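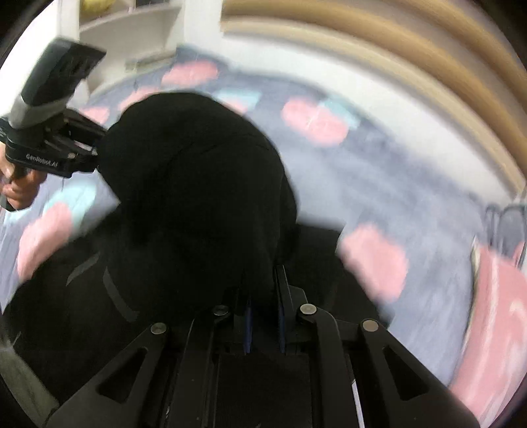 *Black fabric and two hand-held grippers over a patterned textile surface*

# How to Request an Abatement of a Late-Filing Penalty

The Town of Wosville charges a penalty when a business personal property return is received after the June deadline. A taxpayer who had reasonable cause for filing late may ask the Assessment Office to remove all or part of that penalty. Interest on unpaid tax is governed by a separate rule and cannot be removed through this procedure.

## Before you begin

You will need:

- the penalty notice, including the 11-digit account number printed at the top
- a copy of the return as filed
- any records that support your explanation, such as hospital papers, an insurance report or postal receipts
- Form 63, Request for Abatement

The return itself must be on file before a request can be considered. If you have not yet filed, submit the return first and wait for the notice to arrive.

## Step 1: Check the notice

Compare the receipt date on the notice with your own records. If you believe the return arrived on time, mark Box A on Form 63 and attach proof of mailing. You do not need to show reasonable cause in that case, and you may skip Step 2.

## Step 2: Write your statement

State what prevented you from filing, when the problem began and when it ended. Give dates wherever possible. The office generally accepts serious illness, fire or flood, and the loss of records outside your control. Lack of funds is not accepted as a reason for late filing – although it may support a payment plan.

Keep the statement to 2 pages. Supporting records do not count toward this limit.

## Step 3: Sign and submit

The owner, a corporate officer or an authorized agent must sign the form. An agent must also enclose a signed letter of authorization. Requests may be mailed or delivered to the Assessment Office, Khoury Building, Sturnlow Avenue. Send copies of your records and keep the originals.

## Step 4: Wait for the decision

You will receive a written decision by mail. Requests involving a penalty of more than $2000 are also reviewed by the Town Assessor and may take longer. Collection of the penalty is paused during the review, but the tax remains due on its usual date.

If the request is denied in whole or in part, the letter will explain how to appeal and the last day for doing so. An appeal must be in writing and must include a copy of the decision.

Last revised Aug 21, 2022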